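4.2 Open-day demonstration

The open day at the Provden site gave us a chance to run the picking station before people with no prior contact with the project. Visitors followed the simulated station on a wall display while the planner ran on a machine beside it. The session used the Grollel scene set, in which household and grocery items are laid out on a kitchen counter, and the Siregar planner described in Section 3. No changes were made to the planner for the occasion, and the grasp parameters were those used in the offline trials.

Each run began with the arm above the counter and the fingers open. A target was then named by a visitor from a printed list. The list covered 13 item types, among them flat packets, shakers and kitchen knives. Items other than the target stayed on the counter and were treated as obstacles. The marbled counter texture was kept for all runs, as its light veins had caused false edges in an earlier version of the segmentation step.
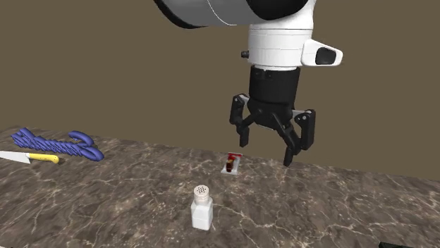 Figure 6. Station view with the gripper open above the counter. A flat packet lies below the gripper and a white shaker stands nearer the viewer; a knife with a yellow handle lies at the far left.

Thin packaging was the main subject of visitor questions. A packet lying flat offers little height for the fingertips to close on, and the planner must choose between approaching along the short side and moving the item to a better pose first. The cost term for finger clearance (Eq. 9) favors the short side when the neighboring space is free. In the offline trials this term was given a fixed weight. For the demonstration it was left at the same value so that the two sets of runs could be compared.

The session allowed 18 runs. Planning was capped at 300 ms per query, and a query that reached the cap was counted as a failure even if a valid grasp was found later. Two runs ended this way, both with the knife as the target. The remaining failures came from the grasp stage and are included in Table 4. Given the small number of runs, we report them separately and do not pool them with the 200 offline trials.

A second display carried a close view of the gripper. It was added at the request of the site staff, who found that visitors standing at the back could not judge the finger position from the station view alone. The close view also proved useful to us when sorting failures, as the space between fingertip pad and wrapper can be inspected directly.

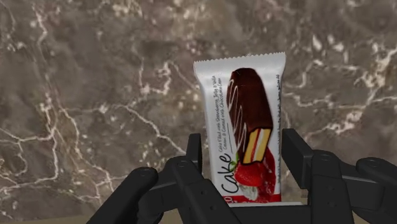 Close view and run notes: Maëlle Dhillon, Bindell

In the close view the jaws stand open on either side of a wrapped snack cake, with a small gap between the wrapper and the upper part of one pad. Printed packs of this kind are a hard case for the segmentation step. The product picture has strong internal edges, and the large script word "Cake" runs along the pack. An earlier model tended to return the printed cake bar as the object and to ignore the pale border of the wrapper. The grasp width was then underestimated. The current model was trained with the outer seal labeled as part of the object, and this error was not recorded during the session.

Wrapper deformation is not modeled. The pack is treated as a rigid body with a fixed friction value, so the results say little about grip force on real film packaging. Several visitors raised this point. A soft-body version of the packet items is planned for the October release of the scene set, and the runs will be repeated with the same target list.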